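Greiferfinger vor der Schicht prüfen und freigeben: Arbeitsanweisung für Zweifingergreifer
Lesezeit: 3 Minuten
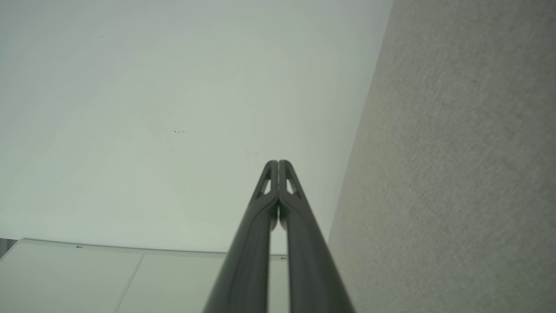 Zweifingergreifer mit zusammenlaufenden Fingerspitzen, Blick von der Handgelenkkamera.

Die Anweisung gilt für alle Arbeitsplätze in Zeltitz und Prurkeck, an denen Arme mit Handgelenkkamera betrieben werden. Sie ersetzt nicht die Risikobeurteilung der Anlage. Änderungen gibt Selma Kos frei.

Voraussetzungen

Der Arm steht in Prüfposition, der Antrieb ist abgeschaltet und gegen Wiedereinschalten gesichert. Im Arbeitsraum hält sich nur die prüfende Person auf. Das Prüfblatt 87 liegt bereit.

1. Sichtprüfung der Finger

Beide Finger von der Wurzel bis zur Spitze auf Risse, Grate und Abrieb kontrollieren. Bei Fingern mit Aussparungen, wie den dreieckigen Durchbrüchen nahe der Spitze, auch die schmalen Stege daneben ansehen. Ein Finger mit Anriss wird ausgebaut. Nachkleben ist unzulässig. Finger werden nur paarweise getauscht.

2. Schließstellung

Antrieb freigeben, Arbeitsraum verlassen, Greifer mit reduzierter Geschwindigkeit leer schließen. Die Spitzen müssen auf gleicher Höhe liegen. Ein Spalt zwischen den Innenflächen unterhalb der Spitzen ist bauartbedingt zulässig, sofern er dem Referenzbild des jeweiligen Greifers entspricht. Bei seitlichem Versatz die Befestigung prüfen und Schritt 2 wiederholen.

3. Kamerabild

Das Livebild mit dem Referenzbild vergleichen. Beide Fingerspitzen müssen vollständig sichtbar sein. Dunkle Punkte auf hellen Flächen können vom Objektiv oder vom Hintergrund stammen: Arm um wenige Grad drehen. Bleiben die Punkte an derselben Bildstelle, Objektiv reinigen.

4. Abstand zu festen Flächen

Wände, Stellwände und Möbelkanten sind als Sperrbereiche anzulegen. In Innenecken wird jede der angrenzenden Flächen einzeln eingetragen. Der Mindestabstand der Fingerspitze beträgt im Automatikbetrieb 71 mm. Kleinere Abstände sind nur im Einrichtbetrieb mit Zustimmtaster erlaubt.

5. Dokumentation

Ergebnis, Greifernummer und Kürzel eintragen. Abweichungen gehen an Kálmán Szűcs, Meldecode 651. Bis zur Rückmeldung bleibt der Arm gesperrt.

Nächste Überarbeitung: Oktober.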